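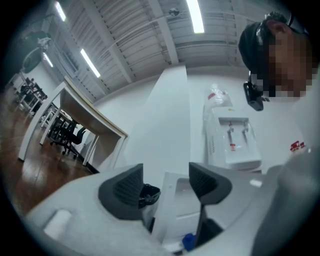 Can two students build a gripper worth using in a shared workshop? We got one that closes on things, which falls short of what our proposal promised.

The proposal said the Havari would pick up "everyday objects" and cost less than 200 pounds. I have doubts about both claims, and I wrote half of them. The parts came in under budget only if you leave out the first set of fingers, which we threw away in December. I have put them back in, and the total is nearer the truth for it.

Kheri Odera did the wiring and I did the finger pads. Ribbed pads are supposed to hold better than smooth ones. Perhaps they do. We ran 600 grasps on the ribbed set and never ran the same number on a smooth set, so the report can't say. Our supervisor wanted a chart anyway - it is in the appendix, and I would not lean on it.

What failed most was the closing force. It drifted during long sessions, and resetting it took 7 minutes each time. Kheri blames the spring. I think the mount flexes, but we ran out of bench time at Lyimo before either of us could show it.

Of the nine objects on our list, the mug and the tape roll gave the fewest drops. Both are easy shapes. The wet sponge should have been tested and was left out.

Report handed in 22 August 2024. Wiring notes are with Kheri.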